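To: Umham Shared Workshop list
Subject: Re: [umham-makers] two arms, one brush, where are we?
Date: July 26, 2018

Hi all,

Replying to the list as a few people asked. The earlier message said:

> Had a quick look in on Tuesday and saw the arms were up again. Are
> you still using the Grudeo planner or did you go back to plain
> waypoints? And how are you getting the brush loaded evenly? Mine
> (pen plotter, not half as grand) either starves or floods.
> Also, does the left arm do anything yet?

Plain waypoints, I'm afraid! I gave Grudeo a fair go in May but it kept finding clever ways round the brush rack that ended with the handle whacking the post. The dip-and-write path is now 162 points typed into a file, most of them by me, late at night, with biscuits. Dull, but it goes where I tell it.

On loading, I've settled on resting the bristles against the inside wall of the dish and waiting 400 milliseconds before lifting (longer and I get your flood). I've also thinned the ink right down to a tan-brown wash for practice, so the mistakes cost less and you can see where strokes overlap. The black stuff is what did for the felt, sorry, I do know it's the workshop's mat.

The left arm homes, opens, closes and otherwise minds its own business. I want it to hold the paper flat, as the sheet will creep askew if you so much as look at it.

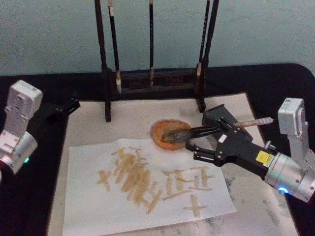
Where it's at, and what's next

1. Simple crosses are fine. The 十 is the one I'd show my mum: one across, one down, nice fat ends.

2. 正 is nearly there. I like the long base stroke, though the short ones above it want more room.

3. Anything dense is hopeless. The big one next to the first cross has blurred into a block. I think I'm pressing too hard, so I'll raise the wrist a touch and try the thinner brush off the rack.

4. Jaw pads. Bare black jaws on a bamboo-ish handle are asking for a slow twist. Has anybody got an offcut of the rubber sheet from the Clerano job? A strip 73 mm long would do both fingers.

I'll put the waypoint file in the shared folder once I've taken the rude comments out. If you fancy a go on the left arm, shout, I could really do with the help!

Cheers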